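Open afternoon at Hunance, September

Hunance opens its workshop once a year, and I went along mainly for the bin picking cell at the back. Man-lok Fang has looked after it since it was put in and gave the tour in two parts, first the setup and then the upkeep.

The cell is a KUKA arm working over a metal bin on a table. It picks short bars and sets them down again. Fang doesn't bolt the bin down. He clamps it, because it has to come off the table whenever the floor needs cleaning. After that the corners get touched up again with a pointer, which takes him 11 minutes.

Most of the questions were about cables. Everything the gripper needs runs along the outside of the arm and has to follow the wrist through every turn. The first loop was too short and pulled at the connector. The second was too long and caught on the rim of the bin. The one on there now has lasted 254 hours of running – he writes the hours in a Luvden notebook that hangs by the controller. He checks the ties by hand every morning, and any that slide get cut off and replaced.
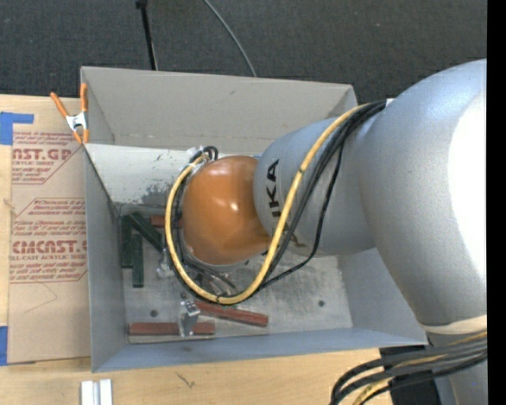
The fingers are the other wear item. They touch the floor of the bin more often than he would like, mostly when a bar lies close to a wall and the arm has to come in low. He changed the last pair at 572 hours and passed the old ones around so we could feel the worn corners. The new ones come from Hsiao, a small machine shop nearby.

Someone asked why he doesn't use a deeper bin. He has one on the shelf, but the wrist gets too close to the walls and he would have to redo the approach angles.

We finished by the parts cabinet at four. Coffee was in the front office, and the Tunano packing line was running next door for anyone who wanted to stay.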